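How to Shop for a Robot (When It Isn't Your Money)

Suppose your school kitchen wants a robot to help with the dishes. Somebody has to plan for that, and planning begins with a dull question: what job, exactly? "Help out" is not a job. Reaching for a plate in a sink is.
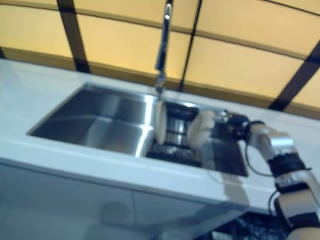

Jana Wunderlich wrote in to ask why you can't just buy the cheapest arm and see how it goes. You can. Then you buy the second cheapest.

An arm is only the start of the list. It needs a hand, and hands come with fingers, joints and sometimes a knit cover, all of which can wear out. Put spare parts in the budget before you put in a name tag.
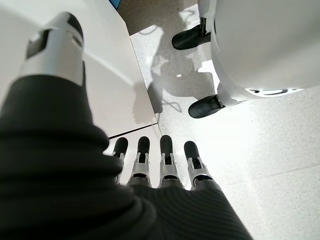
Kidus Beyene thinks the money for repairs should go in its own jar, with the lid taped down. Good plan. If your jar holds 1000 dollars and you use 62 on day one, write it down, even if it went on stickers.

Last, measure the room. Will the arm reach the sink? Will the faucet be in its way? Where will the cable go? Tape measures are cheap, so buy that first.
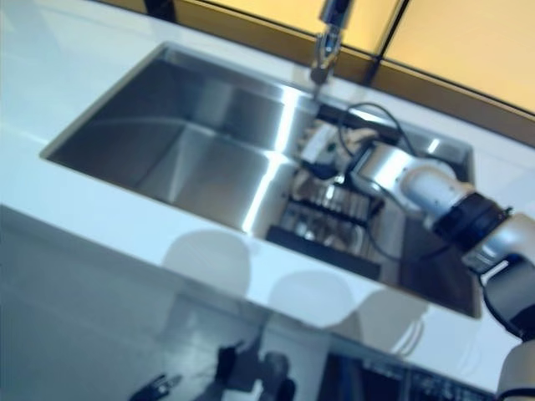 Words: Mihret Demissie
For readers 7 and up

Your turn! Pick one chore at home and list 3 things a robot would need to do it. Guess the price of each, then ask a grown-up and watch their face.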